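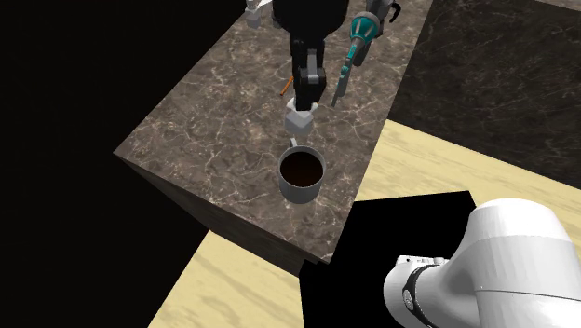 4 Pressure cooking

4.1 Before first use

1. Remove all packing material from the inner pot and from under the heating plate.
2. Wash the inner pot, sealing ring and steam rack in warm soapy water. Rinse and dry.
3. Wipe the inside of the housing with a damp cloth. Do not pour water into the housing.
4. Press the sealing ring into the groove on the underside of the lid. It must lie flat all the way round.
5. Fill the inner pot with water to the MIN line, close the lid and run the Steam programme for 5 minutes. Discard the water.

Note: A slight smell during the first run is normal.

4.2 Cooking dried beans and pulses

1. Sort and rinse the beans. Soak overnight if the table in section 9 says so.
2. Drain the beans and place them in the inner pot. Cover with fresh water. Beans and water together must not pass the HALF line.
3. Add a spoonful of oil to limit foaming. Leave salt and anything acidic, such as tomatoes, until after cooking.
4. Dry the outside of the inner pot and lower it into the housing. Turn it slightly left and right to seat it on the heating plate.
5. Close the lid and turn it clockwise until it clicks.
6. Set the steam valve to SEAL.
7. Press PULSES. The display shows 29 (minutes). Use the + and - keys to change the time.
8. Press START. The countdown begins once the cooker has reached pressure.

CAUTION: Never fill above the HALF line with beans, lentils, split peas or pearl barley. Loose skins can block the valve.

4.3 Releasing pressure

The Tivis cooker has 2 release methods. For beans, use slow release.

Slow release: leave the valve on SEAL until the float pin drops. Then turn the valve to VENT to let out any remaining steam.

Quick release: turn the valve to VENT using the handle of a long spoon. Suitable for vegetables and rice. If liquid spits from the valve, turn it back to SEAL, wait 2 minutes and try again.

WARNING: Do not force the lid. If the float pin is still raised, the pot is under pressure. Keep hands and face clear of the valve.

4.4 Sealing ring

Check the ring before each use. Replace it if it is split, stiff or stretched. Fit only Nomuvell rings. Rings for the older Cisternas model are narrower and will not seal.

Spare parts are supplied by Lastton. Quote the model number on the base of the housing.

Section revised Aug 15, 2022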